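Ticket 3737 — Table clearing cell, Coltden site: right hand holds on to dishes after a stop
Raised by: Dagim Worku, day shift
Status: open, workaround in place
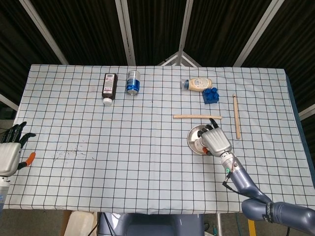
Since the Grevel update in July the right arm has stopped mid-task several times a shift. When it stops with something in the hand, the release command from the panel is ignored for about 10 minutes. It does this most with the small round metal dish. The mayonnaise-type squeeze bottle and the brown bottle with the white cap, both lying on their sides at the back of the table, have not caused a stop so far. The left hand opens normally every time.

Tried so far:
Restarted the arm controller. No change.
Raised the release timeout from 200 to 2000 ms. Fewer stops, but the hand still holds on.
Swapped the dish for one from the Teshome kitchen. Same result.

Effect on staff: before the cell went in, two of us cleared and sorted by hand. Now one person looks after the cell and the other has moved to packing. When the arm stops, the packer gets called back and the packing line waits. People on lates have started sorting by hand again and leaving the cell off, so the log has gaps for those hours.

Reply from Flallar support, 14:20: Please send the controller log and leave the timeout at 2000. Do not pull the dish out of the fingers.

Update, D. Worku, 15:05: Log sent. Lates told not to pull on the dish — there is a note on the panel. We need to know if we can go back to the June version while you look at it.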